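Gripper fingers pass straight through thin objects in simulation, then the arm faults. Any ideas?

Asked by Sorcha Haldane
Tags: simulation, grasping, contact, emergency stop
3 answers

Hello all! First proper question on here after months of reading, and I have learnt so much from this place already, so thank you in advance.

I'm working on a simulated tabletop clearing task for a small project we call Trarnstead. The arm has to pick things up off a table one at a time and put each of them in a bowl. It's a household sort of set-up with odd objects, because we want the grasp planner to cope with awkward shapes, and it is brilliant fun to watch when it works. Mugs, fruit, boxes, all lovely.

The trouble starts with anything that has thin parts or holes in it. Our brass instruments are the worst. The fingers close on the tubing, I get contact for a moment, and then one fingertip pops out on the other side of the tube as if it wasn't there. From then on the object is threaded onto the finger. The solver tries to push them apart, the force reading shoots up, and the arm trips its own protective stop. On a bad run the instrument gets flung across the room before the stop kicks in (one went over the banister, which I admit I cheered).

What I've got at the moment:

Physics step is 2 milliseconds, with the controller running on every third step.
Collision shapes for the objects were made automatically on import. I haven't touched them.
Finger closing force is capped at 945 in the gripper settings. I took that number from the config that came with the model and I'm not sure what unit it's in.
Protective stop trips when the wrist force goes over the limit for 3 steps in a row.

What I've tried:

Raising the friction. No difference at all, except that the object sticks to the finger a bit longer before it flies off.
Turning the stop off. Please don't shout at me, it was only in simulation and only for one run. The arm folded itself up into its own base and the whole thing stopped responding.
Making the object heavier. It gets flung less far, but the fingertip still goes through.

The policy will be going onto a real arm in the workshop at Lastadwood later on, so I'd really like to understand the fault and not just hide it. Is this a collision shape problem, a time step problem or a force problem? Or all of them at once?

Comment from sim_and_tonic
What does the contact viewer show at the moment the finger goes through? If the contact normals flip direction there's your answer.

Comment from Sorcha Haldane
I didn't know there was a contact viewer! Off to look.

Comment from Sorcha Haldane
They flip. One step they point out towards the finger and on the next they point the other way.

Answer 1
From: Gizella Kun
Accepted by the asker

Oh, I love this one, I lost most of a January to it! You've given plenty to go on and I think it is all of them at once, but they aren't equally to blame, so I'd take them in this order.

Start with the collision shapes. Automatic import nearly always gives you one of two things. Either it wraps the whole object in a single convex hull, in which case your trumpet is a solid lump and the fingers stop in mid-air well before the metal, or it keeps the raw triangle mesh, which is only a skin with nothing inside. From what you describe you've got the second. A triangle skin has no idea which side of it the finger is meant to be on. Once the fingertip is past the middle of the tube, the shortest way out is through the far side, so the solver helpfully shoves it that way. Those are your flipped normals.

Replace the skin with a set of simple solid pieces. For tubing I use capsules laid end to end, and for a bell a ring of small boxes. It's fiddly for an afternoon and then you never have to think about it again. If you don't fancy doing it by hand, run a convex decomposition and check the result by eye with the visual mesh hidden. Do look closely at the loops, as decomposition loves to fill them in.

Next, the closing force. Find out the unit before you do anything else! I can't tell you what 945 means in your model, but if it's newtons it is wildly too much for picking up household things, and it'll squash a fingertip through nearly any contact you can build. I'd bring it right down until the gripper can't hold your heaviest object, then come up a little. Close more slowly too. A finger that moves less than half the tube's thickness in one physics step can't skip over it.

After that, the time step. You may find 2 milliseconds is perfectly fine once the shapes and the force are sorted. If not, halve it and keep your controller at the same rate in real time, which means changing the "every third step" setting as well. People forget that, and then wonder why their arm has gone twitchy.

And please leave the protective stop on – it's doing you a favour. A stop that trips on a silly contact in simulation is telling you the policy was leaning on that contact. I'd go further and log every trip with the object name and the finger positions at the moment it happened. We kept a list like that for a project called Wirkau and it became the most useful file we had. When the list went quiet we knew we were ready for hardware, and when it didn't we could see straight away which object to blame.

One last thing, as you mention a real arm. A policy that has learnt with fingers that pass through tubes may well aim for the middle of the tube on purpose. Fixing the physics won't unteach that. Throw those grasps out and collect them again.

Shout if the decomposition gives you trouble, I've got a few settings I can share.

Answer 2
From: oldpalletiser

Just make the step smaller. We had fingers going through cartons on the Swanson cell model and I dropped the step until it stopped. Slow as anything but it worked. Wouldn't bother with the rest of it.

Comment from Gizella Kun
It can work for cartons because they're thick! With thin tubing you'd be shrinking the step for ever, and the skin problem would still be waiting for you.

Comment from oldpalletiser
Fair enough. Never had to pick up a trumpet.

Answer 3
From: Sorcha Haldane (asker)

Answering my own question so the result is here for whoever comes next, with all the credit to Gizella.

I did the capsules by hand for the tubing, and wrote down which objects were still on old shapes so I didn't muddle my results. Then I took the closing force down. The unit turned out to be newtons. I've gone a bit pink about it.

I ran 2000 grasps overnight on the rebuilt shapes, and not a single fingertip went through the tubing. The stop tripped 3 times in all that. Each one was a proper trip too, with the arm pressing a finger down onto the tabletop when it came in too low, so that's next on my list. I'm so pleased! The physics step is still 2 milliseconds, I never needed to change it.

The layout I'm using for the next round has two trumpets on the table, one on its side and a smaller one more upright towards the back, with a wet floor sign standing behind. I wanted the sign in because it's a folding shape with a cut-out handle, and I expect that hole to cause every bit as much bother as the tubing did.

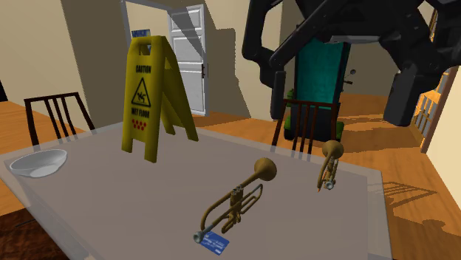 Gizella Kun wrote underneath that the handle would need splitting into separate boxes, one for each side of the hole, and that the two panels of the sign ought to be kept as different bodies or the decomposition would fill the gap between them with a solid wedge. She also asked whether the low approach came from the table height or from the fingertip offset.

Comment from Sorcha Haldane
Fingertip offset, I think. The tool point was set at the knuckle and not at the tip, so the planner believes the fingers are shorter than they are. Will the stop catch that reliably on the real arm, or do I need a floor on the height as well?

Comment from Gizella Kun
Have both. Put a hard lower limit on the tip height in the controller itself, where the policy can't argue with it, and leave the force stop as the thing behind it. And test the limit with the arm at its slowest speed before you let it anywhere near a grasp.

Comment from sim_and_tonic
Seconding the hard limit. Ours is in the controller and again in the safety settings of the arm, and they're set to slightly different heights so we can tell from the fault code which one tripped.

Comment from Sorcha Haldane
Ooh, different heights is clever. Stealing that – thank you! I'll open a new question for the sign if the handle beats me.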